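The Long Straight
Slow laps, faded lines and the patient business of looking after a running track

By Skye Mackay

I came back to running the way some people come back to church, a little embarrassed and hoping to sit near the rear. I had been away from it for 11 years. There was a job with long hours, then a move, then a knee that hurt on stairs, and then the plain fact that once you have stopped doing a thing for long enough you start to think of it as something other people do. What brought me back was a track. I had been walking past the one at Devport for most of a summer on my way to the bus, and one Friday in September I went in through the side gate instead of going around.

I should say right away that Devport is no showpiece. It has the reddish-brown synthetic surface that anyone who went to an American high school will know in the soles of their feet, and it has faded the way a good brick patio fades. Dust settles on it. Leaves blow onto it from somewhere. The white lines have been painted and repainted, and on a dull morning, with a flat white sky and the trees gone quiet at the far end, they pull your eye along so firmly that you find you have started jogging before you meant to.
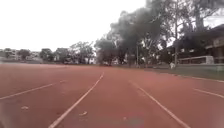

Vol. 17, Issue 3

There are people who find a straight stretch of track boring, and I used to be one of them. I liked trails, or said I did, because trails gave me something to talk about afterward. But I have come to love the straight. You pick a lane and it is yours, a long red strip between two lines, and for as long as you are on it there isn't a single decision to make. No curbs, no dogs on those retractable leashes, no wondering whether the driver of the pickup has seen you. My mind, which spends most of the day hopping from one worry to the next like a sparrow on a hot roof, gets very plain and quiet out there. I think about my shoulders. I think about supper. By the fourth lap I'm generally not thinking about much of anything, and I can't tell you how nice that is.

I was curious enough about the thing under my shoes that I called up a man at Letura, a small outfit that resurfaces tracks and tennis courts around our part of the state, and he was kind enough to talk to me for the better part of an hour while eating his lunch. What I had always taken for a kind of carpet is built up in layers, he told me. On most tracks like ours there's a base, usually asphalt, and over that goes a mat of rubber granules held together with a binder, and then on top of that the colored coat that gives it some texture. The color is what goes first. Sun is the main culprit, and then grit, which works like sandpaper under all those shoes. He said a faded track can have plenty of good years left in it, and that people are much too quick to judge a surface by its color. I told him I felt the same way about my car.

What he really wanted to talk about, though, was dirt. If he could give one gift to every school and park department in the country, it would be a backpack blower and someone who liked using it. Leaves look harmless, but let them lie in one spot through a wet spell and they'll leave a stain and feed the moss. Sand is worse. Where there's bare ground alongside a track, it will wander onto the outside lanes with every rain and every windy afternoon, and the only cure is sweeping, or else getting something to grow there. He was gloomy about the growing. He had seen a great many bags of grass seed go to the birds.

Since that conversation I have become a bit of a pest on the subject. I keep a stiff push broom in the trunk, a Skorico with a wide head that cost me 30 dollars (more than I had planned to spend on a broom, but it has outlived two cheap ones), and when I get there early I'll do a little of the outside lane before I run. It's a fine way to warm up. You get your back moving, your hands are busy, and you learn the surface in a way you never do at a run – where it's smooth as a countertop, where there's a seam, where the last painter's hand seems to have shaken a little. If you want to try it, sweep outward, toward the edge, and don't lean on the broom. You aren't scrubbing a deck.

The lines deserve a word too. I had never given them any thought as a kid except to try not to step on them, which a coach had told me was bad luck or bad form, I forget which. They are laid down with a fair amount of measuring. A standard lap is 400 meters in the inside lane, and every lane outside of it is a little longer, which is why the starts are staggered and why a person who trots along happily in the outermost lane has gone a good deal farther than she thinks by the time she has done her dozen. I found this out after weeks of congratulating the wrong number. I keep a paper notebook, and when I sat down and worked it through, my total for the fall came to 518 laps, nearly all of them on the outside, and I had to go back and give myself credit for the extra. I did it in red pencil and was pleased with myself all evening.

There is a whole etiquette to lanes, and since it's rarely posted anywhere, you mostly learn it by getting it wrong. The inside is for people running hard. If you're walking, or chatting, or getting over a cold, you drift outward. You look over your shoulder before you cross. You go counterclockwise like everyone else unless there's a sign that says otherwise. And you leave your water bottle on the grass, please, and well off the red, where a tired person with her head down isn't going to find it with her ankle.

What I like best is the turn into the straight. There's a moment as you come off the bend when the lines, which have been curving along beside you, all seem to make up their minds and go straight, and the long pale building stands over on the right with the sandy ground in front of it, and the trees wait at the end. I have run into that view feeling wonderful and I have run into it with a stitch in my side and a shoelace flapping, and it does the same thing for me every time. I stand up taller. My arms remember what they are for. On gray days it's better, if anything, with all that cloud overhead and the brick red looking warmer for it.

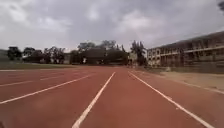

Ngubane disagrees with me about all of this, and has asked that it be put on record. A track is for going fast, in this view, and anyone who wants peace and quiet should take up fishing. The inside lane wears out first because it's the one doing the work, and if people like me want to make ourselves useful we might sweep that one for a change. There was also a remark about my pace that I have decided to leave out.

I'll grant the point about the inside lane. It does take a beating, on every track I've ever set foot on, and the Letura man had told me as much. Some places close it off for ordinary days and save it for meets, or ask joggers to keep to the outer lanes during the week. I tried sweeping the inside a few days later, feeling that I owed it something, and it took longer than I had figured on, the bends especially. A bend goes on and on when you're holding a broom.

If you're thinking of going back yourself, after whatever number of years it has been, my advice is small. Go early, when the light is soft and you don't have to suck in your stomach for anybody. Wear the shoes you have. Walk a lap first, all the way around, and look at the surface as you go, because it's a lot more interesting than you remember. Then jog the straights and walk the bends, which is an old trick and a kind one, and stop while you'd still be willing to do another. I did that for three weeks before I ran a whole lap without a break, and I remember that lap better than I remember most vacations.

My knee, in case you were wondering, still hurts on stairs. It doesn't seem to mind the track. I've got new bristles on order for the broom, and I'm told the lines may be repainted in the spring if the weather holds long enough for the paint to dry.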